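Cell notebook, Mostthorpe workshop
Pick cell, right arm: gripper and wrist service, table re-referencing
16/08/2026

Carried over from the last entry: right gripper closing late and occasionally reporting "closed" with a gap still between the fingers. Left arm not affected. The fault has been creeping in for a while and I had been treating it as a force threshold problem. It is mechanical, at least in part, so the threshold changes from the previous pages should be read with that in mind. I have put the threshold back to the commissioning value.

State on arrival. Cell powered, both arms parked, no stored faults other than two grip timeouts on the right side. Saved the parameter set before touching anything (in the Drelono folder, under "pre-service right"). The cycle counter was a little past the 2,000 we agreed on for an inspection, so the service was due anyway.

Isolation. Arm parked low over the floor mat, motors off, main switch locked. The right elbow drops a short way when the brake goes on. This is normal for this machine but support the forearm if you have a hand near the wrist.

Gripper removal. Two screws on the wrist side, then the connector. The connector latch is brittle. Press the tab fully before pulling and do not use a screwdriver on it, as there is already a nick from last time. The gripper came away cleanly. Mating face wiped and checked against a straight edge, no burrs.

Findings, gripper:

Finger slide, inner side: dry, with grey paste packed into the end of travel. The paste is old grease and fine dust, mostly paper fibre by the look of it under the glass. It had built up enough to act as a soft stop. That accounts for the gap on closing.

Finger slide, outer side: some grease left, no paste.

Finger pads: worn at the tips, more on one than the other. Not through to the backing. Left in place for now, replacement pair on order from Caltus.

Drive belt: no missing teeth, slight glaze on the back. Tension low. I brought it up in small steps until it matched the left gripper by feel and then checked the motor current at free closing, which came down rather than up, so it is not over-tight.

Wrist fitting: locking ring could be turned by hand. It should not be. Cleaned the thread, refitted with a small amount of medium threadlock. Allow 24 hours before putting any real side load on it. Light picks are fine before then.

Cleaning. Slides cleaned with isopropyl and lint-free cloth, left to dry, regreased sparingly. Previous entries say "regreased" without saying how much, and I suspect we have been overdoing it, which would explain the paste. A thin film on each slide is enough. Wipe off whatever squeezes out at the ends after a few strokes by hand.

Wrist housing. Vents brushed and vacuumed. A moderate amount of fluff came out. Housing temperature had not been a problem but it costs nothing to do it while the gripper is off.

Reassembly. Screws at 2 Nm, tightened alternately. Connector seated until the tab clicked. Cable checked for slack through the full wrist rotation by hand before power. There was a slight pull near the end of travel in one direction. I moved the cable clip back by one slot and the pull has gone. The left arm has its clip in the same place now as well, for consistency, although it had no fault.

Power-up. Homed without errors. The finger zero had shifted, as expected after the belt adjustment. Ran the finger zero routine, accepted the new value, restarted and ran it again to see whether it repeated. It did, to within the last digit. Do not skip the restart, because the routine shows the new value straight away but only uses it after a restart. This caught us in December and we lost most of an afternoon to it.

Closing test, no object. Six closures at slow speed, then the same at normal speed. All reported closed at the same position. No timeouts. Motor current trace is flat until contact, where before there was a ramp over the last part of the travel. Traces saved beside the parameter set.

Table re-referencing. The table in this cell is the grey drawer cabinet. It is not fixed to the floor, and it gets nudged. The stored height was still good. The stored angle was not: the top was rotated slightly relative to the counter, and the arm was working to the old angle. I squared the cabinet to the counter by measurement at both back corners and then re-taught the table plane from the four corners and the centre.

Notes on teaching the plane, as the Gachanja sheet is vague here:

Teach with the fingers closed. Open fingers flex slightly when they touch and give a low reading.

Approach each point from above at slow speed. Do not slide from one point to the next.

Keep off the squared lip at the front. It is not quite level with the rest of the top and pulls the plane forward. Come in by a hand's width.

Teach the centre last and use it only as a check. If it disagrees with the plane by more than 2 mm, start again from the first corner.

Mine agreed on the second attempt. On the first I had taught the front right corner too close to the lip.

Hover check. After the plane is stored, put light, ordinary objects on the table and bring the right gripper over from the side with the fingers closed, at the safe height. The things to look for are that the wrist does not dip on the way in, that the gripper holds still once it stops, and that the clearance over the tallest object is what the software says it is. A bottle is good for this as it shows any error in height at once. An apple is a fair stand-in for anything round. A crisp bag is useful for the low end, where an error in the plane shows up as the fingers pressing into the table.

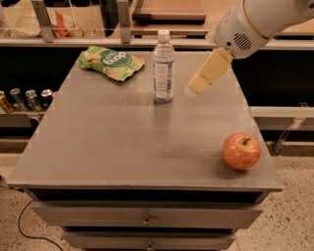
Clearance was measured with a rule at the bottle position and at the front right of the table. Both within tolerance. There was a small oscillation at the wrist on the first approach, settled in under a second, not seen again on the repeats. It may have been the cable finding its new position after I moved the clip. I have noted it because if it comes back the next suspect is the wrist bearing, and I would sooner have the first sighting written down.

Pick test kept short on account of the threadlock. Apple only, low speed, no wrist rotation under load. Grip reported correctly and released correctly. I have not tried the bottle yet. A full one puts more side load on the ring than I want before it has cured.

Settings after service. Threshold at commissioning value. Closing speed unchanged. Safe height unchanged. Table plane new. Finger zero new. Left arm parameters untouched apart from the physical position of the cable clip. Saved as "post-service right" in the same folder. Please do not load the older set back in, as the finger zero in it is wrong for the present belt tension.

Floor cable. Still needs a cover or a different route. If it catches a castor or a foot it will take the connector with it. A length of the low rubber channel from the stores would do.

Outstanding:

Bottle picks, full and half full, once the ring has cured. Start slow.

Fit new pads to the right gripper when they arrive, then repeat the finger zero. Keep the old pair as spares for the left.

Check the locking ring on the left wrist. I did not have it apart and it has had the same use.

Mark the cabinet position on the floor with tape at the feet so that a shift can be seen before the arm runs. The plane check takes around 6 minutes and could go on the start-up list as well.

Correct the grease line on the maintenance sheet to "thin film, wipe ends".

Tools back in the second tray. The short hex key for the wrist screws is worn at one end and has green tape on it. Use the other end until there is a new one.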